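20/10/2021

Flulo hand-held gripper kit, second day with it. Writing this before I forget, and so Kiros has something to read before he decides on the order.

First thing: the finger links are great. They curl in around soft stuff so nicely! I started with the rigid blocks from the Heller set and got bored fast (it holds them, fine), then moved on to cloth, where our old Valcárcel jaws always let me down. Chie had a go too and got the hang of the handle in a couple of minutes.

Gripes so far. The manual is a mess, pages 4 and 5 are swapped. The handle gets tiring after a long stretch. Recording stopped once at 741 frames with no error at all, restarted fine, haven't been able to make it happen again. Asked Maeve to look at the log.

Set the target at 200 grasps on felt before we say anything to Zamfira about price. Spare links are sold separately, need to ask about lead time.
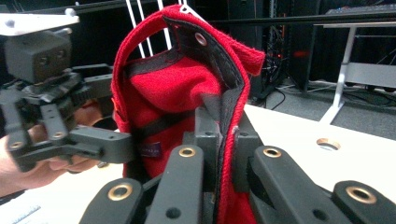

Red felt bag between the fingers, second gripper held at left.

I like how the felt folds in between the links when they close on it. Want to try thinner cloth next, and the mesh sacks if Zoriana can find them.

To do: charge both handles, re-zero the left one, print the calibration sheet again at full size.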